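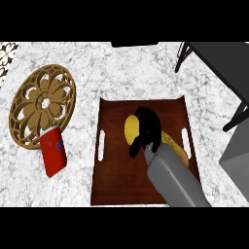 Banana and tray task in the simulator, gripper over the fruit.

Wirley Student Robotics Project
Progress report to the Basusis fund, second report
2018-05-25

Summary

The club has spent its second grant period working entirely in simulation. The students can now run a kitchen counter task from start to finish on the school's own computers, and they can record and replay what the arm does. Whether any of this will carry over to a real arm is still an open question, and I would ask the fund to read the results below with that in mind.

What was promised

Our application said that by this point we would have a simulated task set, a working grasp routine written by students, and a first comparison with hardware. We have the first two. The third has not started.

What was done

There are 17 students on the list, though attendance in the last few weeks has been closer to the number you would expect near the end of a school year. They work in pairs and share a single code folder, which has caused more lost work than any bug in the simulator.

The counter task is built in Norkerex. The arm has to deal with a banana on a serving tray, with a red can lying on its side and a round wooden trivet off to the left. The students picked the banana on purpose. Earlier they used a plain block, and the success numbers were so good that I stopped believing them. A curved object lying at an angle is a fairer test, and the scores dropped as soon as we switched.

The grasp routine, which the students call Mota, picks an approach direction and closes the fingers. It does not plan around other objects. Two of the pairs are trying to add this, and so far neither version is better than doing nothing.

Results

We ran 2,000 trials with small changes in where the fruit starts. The students reported a high success rate on the first pass. When I asked how success was decided, the answer was that the fingers had closed and the program had not crashed. We rewrote the check so that the fruit has to be lifted and held for 2 seconds. Under the new check almost half of the trials fail. I consider this the most useful thing the club learned all spring, but it does mean that the figure in our first report should be disregarded.

The failures have not been sorted properly. The students' view is that most come from the fingers pushing the fruit instead of closing on it. They may be right. They have looked at 15 replays, and that is too few to say.

Concerns

Friction in the simulator is a number somebody typed in. Changing it slightly moves the results more than any change the students have made to their code. Until we measure something real, I would not call any of our rates evidence about robots.

The recorded runs look very convincing on a screen. Parents and school staff who see them tend to assume the problem is solved, and some of the students have started to assume it too.

Spending

Most of the equipment line is unspent. The computer time came in under budget. We ask to carry the remainder forward and not to move it to software, where I doubt it would do any good.

Next steps

In June the students will sort the failed trials by cause and write down what they find, including the trials nobody can explain. The hardware comparison moves to the fall. If the fund prefers to hold the next payment until that comparison exists, the club can manage on what it has.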